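5.3 Checking perception and grasp planning in the Jendeo simulator

Complete section 5.2 before you start. The Plado planner must be running and the tabletop world must be loaded.

1. Open a terminal and start the perception node with the profile tabletop_basket.
2. Wait for the status line to read READY. The node listens on port 2404.
3. In the viewer, select the wrist camera stream and set the overlay to Off.

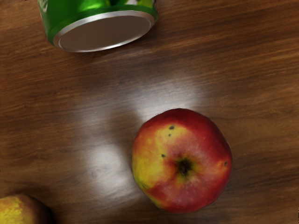
Specular reflection is the usual source of false segments in this world. The table material is glossy, and the overhead light can leave pale patches on the wood, such as the two to the left of the red and yellow apple. Set glare_reject to 20 and run the segmenter again. If a patch still receives a mask, raise the value in small steps.

Note: An object that touches the image border is flagged PARTIAL. The planner does not generate grasps for PARTIAL objects. Move the arm to another view pose first.

4. Turn the overlay on and check that every mask follows the outline of its object.
5. Switch to the external camera and open the Grasp tab.
6. Select a target and click Plan. Candidates are sampled with seed 214 unless you change it.

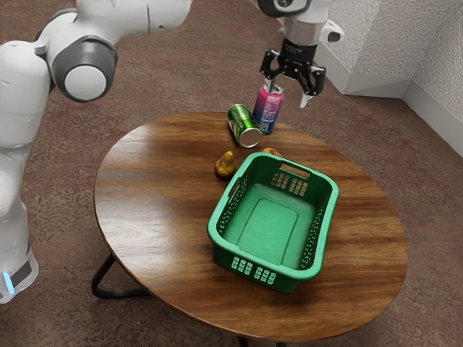 7. Review the clearance value for each finger separately. The combined value shown in the header is the lower of the two.
8. If either finger reports contact before the close command, click Reject and plan again.

Caution: Do not disable collision checking to force a plan through. The same settings file is read by the hardware driver, and the change will carry over to the real arm.

9. Set the approach timeout to 700 ms and click Step to advance the trajectory one waypoint at a time. 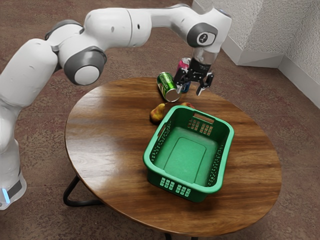
10. At the pre-grasp waypoint, compare the planned and simulated gripper poses in the State panel. If they differ by more than the tolerance set in 5.2, repeat the hand-eye calibration.
11. Click Save Run. The log is written to the runs folder with the seed and the scene file.

Note: Soylu scene files exported before version 3 have no friction values. Add them by hand or the contact report will be blank.

Calibration defaults in this section were set by Timothée Chevalier. Send corrections to Elie Saliba at the Bistville office.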